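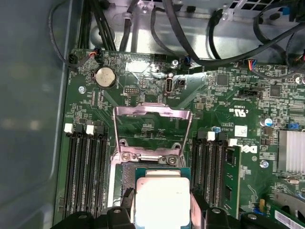

Most people throw a computer out because it got slow and they got annoyed, according to Glenys Tomoana, and the machine itself has very little to do with it. She told me that before I'd even sat down, and I hadn't asked a question yet!

I'd gone out to Skelumness to talk to her about old computers and what makes us get rid of them. She has run Vestorwood, a secondhand shop on the main street, long enough to have opinions on everything from printer ink to the correct way to wrap a cord (over-under, and she made me practice).

"You'd be amazed what comes through that door," she said. "Somebody brings in a desktop and says it's dead. I ask what it did last. Well, it took forever to open the email. That's a slow computer! It's a full one, usually. They've got every photo they ever took on there, three times over."

So does she fix it and hand it back? Sometimes, she said, but a lot of folks have already bought the new one by then. "They're in the car with the box. What am I going to say to them, take it back? I say congratulations and give them twenty bucks for the old one. Twenty if it's got its power cord. Otherwise 10."

I laughed, and then I remembered the laptop in my own hall closet (two moves now, never opened) and stopped laughing.

We got onto the subject of offices, and she perked right up. Small offices are her best customers, both ways. They sell her a batch when they upgrade, and then some other outfit down the road buys the same batch from her. Her biggest sale came in February, when a bookkeeping place took 51 machines off her hands. All they needed was to run Cisteo, the billing program they'd been using forever, and it isn't fussy.

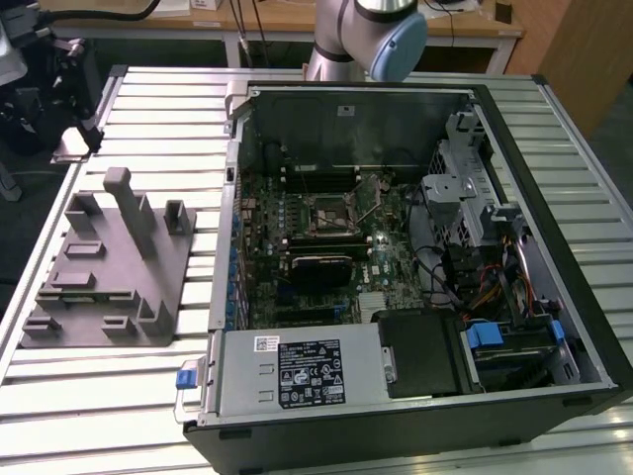 "They type numbers in boxes," she said. "You don't need a spaceship for that. I asked the lady what was wrong with her old ones and she said nothing, they just hired people."

I wanted to know what does go wrong, the real stuff. Dust, she said right away. Cat hair. Fans that quit. She's had a few where someone got brave with a screwdriver and bent the little contacts in a processor socket, and those make her sad, "because they were trying, you know? I never tease anybody who tried."

What she does get cross about is passwords. People sell her a computer with their taxes still on it and the password on a sticky note. She wipes every drive with a program called Cai before anything goes on the shelf, and she won't look at what's there first. "I don't want to know. I have to see these people at the grocery store."

I asked how old her own computer was. She had to think about it, and then she yelled the question to somebody in the back room, and the answer came back: six years. She uses it for the shop's accounts and a card game she wouldn't name.

As for my laptop, she told me to bring it in, with the cord.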